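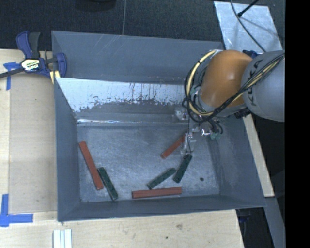

Solveig Rønning
Lab instructor, Intro to Automation

Notes from our visit to Tenditz, February 1, 2018

Hi all! I promised to type these up while my handwriting still made sense to me, so let's go.

The station most of you crowded around was bin picking – the orange and gray KUKA arm reaching into the big gray bin with the red and green blocks. Look at how the blocks lie. Some lean this way, some that way, and a couple sit very close to their neighbors. A program that just repeats one stored position won't get far with that, so the arm needs a fresh target for every pick.

Two words to know for lab:

Grasp pose: where the gripper goes and how it's turned when it closes. For a long block, try across the short side first.

Clearance: the room the fingers need on both sides. Check the blocks near the walls and tell me which one you'd leave for last.

Valter Ljungberg, our host, also mentioned the clear finger on the gripper. I didn't catch the material, sorry – I've emailed him!

For next time, read handout 40 and sketch a picking order for all six blocks. Pencil is fine.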